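Section 8. Dish station: shift start with the Lirance arm

Read before first use. Kitchen staff at Peltonen sites only.

What changes for you: the arm takes plates at the sink. You still scrape, sort, and check. Nobody's hours get cut by this section, see your shift lead for the new rota. Hand washing stays for knives and glass.

1. Clear the sink. Basin and drainboard both.
2. Turn the faucet so the spout points into the basin. Not over the drainboard.
3. Scrape plates. Food left on = arm stops, code 409.
4. Log in at the Hando panel, pick SINK, run the practice view first. New staff do 11 practice runs before touching the real thing.
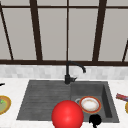
Fig. 8-1. Practice view, sink station. Orange-red rimmed plate in basin, grooved drainboard at left.

5. In practice view, check you can see the plate and the drain ring. If not, press RECENTER.
6. Switch to LIVE. Stand back behind the floor line. Wait for the tone.
7. Feed plates one at a time. Max 40 per batch, then empty the rack.

NOTE: Keep wrappers and packets off the counter when running live. The arm doesnt sort trash, you do.

NOTE: Old step "soak overnight" is gone. Dont soak.

CAUTION: Never reach in the basin while the arm is live. Press PAUSE, wait for teh light to go out, then reach.

CAUTION: Cracked plate? PAUSE, gloves on, remove by hand. Log it in Risudia under Breakage.

End of shift: PARK, wipe the counter, log out. Go to Section 9 for cleaning the gripper.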